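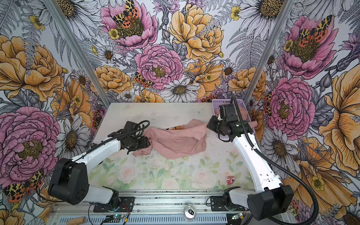 Our laundry is getting folding arms, what happens to the folders?

I'm on the hand-folding side at Omemow, we do towels and small linens for guest houses, and in June they're putting in two pairs of robot arms to fold the cloths. Management says nobody's going but the jobs will "shift". Has anyone been through it? What did your day look like afterwards, and did the pay change? I've been folding for years and my wrists are shot, so part of me is pleased, but I'm nervous too.

Posted by foldingfran

MacBrayneMick
In my experience you end up looking after the machines and doing all the bits they can't. I was at Flikcombe when ours came in. First few weeks I was stood there straightening cloths for the arms to pick up and thinking I could have done the lot myself by now. Then it settled. I went from folding all morning to loading, checking and pulling out the bad ones, and we still did every fitted sheet by hand (good luck to any robot with those!).

Pay stayed the same for us until we asked. We were doing fault resets and filling in the log on top of the old job, so we went in together and got an extra £200 a quarter. Get the new duties written down before the start date, that's my main advice. Also ask who gets the blame when the count's short. Ours was 2,504 pieces one week against a target somebody had plucked out of a brochure, and guess who got the talking to.

Wrists much better, by the way. Feet worse. Ask for a decent mat.

pegbag
they said the same to us and then didn't replace anyone who left. so watch that

tansy_on_lates
I train people on the Ema line at our place, so I'm a bit biased, but I was a folder first and I'd say put your hand up early for the training. Ours was two mornings and most of it was stopping the arms safely, clearing a snagged cloth and starting them up again. You don't need to be good with computers, I'm certainly not!

What I did miss was the chat. Six of us round one big table turned into two of us at opposite ends of the room, and it felt very quiet. We asked for our breaks to be lined up again and that helped a lot. Pegbag's right about leavers too, so ask them straight out what the headcount will be next year and get the answer in an email.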